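The new table is in!

After 43 emails (mostly me changing my mind about the finish, sorry Siriporn) the pale wood table has finally taken over the spare room, and I'm smitten. The old one was a dark, heavy thing from my uni days and it swallowed every bit of light we had. I wanted something plain that I could spread my bits and pieces over, with a grain you have to get close to before you notice it.
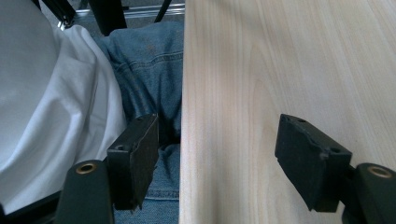
Nice and close on the grain, with that long rounded edge.
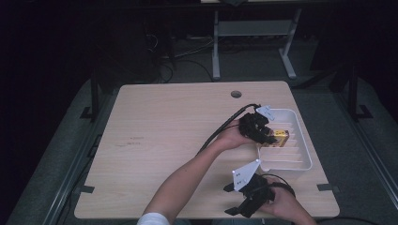 Rounded corners, a little grommet hole for cables, and the white ribbed tray with a small yellow box in it. 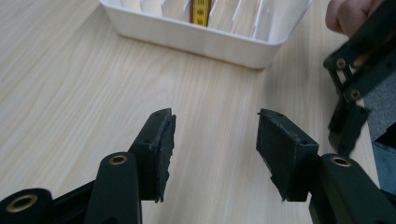
More of that fine grain, and the front lip of the tray up the top.

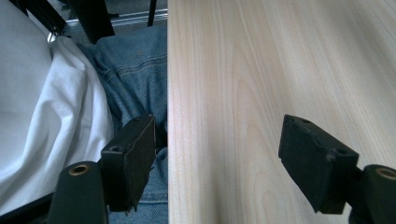
Creamy wood next to blue denim - my favourite colour combination!

Next job is the chair, which squeaks like mad, and then a decent lamp. Gerrit reckons I should oil the wood before winter's out but Siriporn says leave it alone for now, so I'm going with the lazier option. I've also got my eye on a Mestemari shelf for the back wall if it ever drops under $600. If anyone has one, tell me how it's held up!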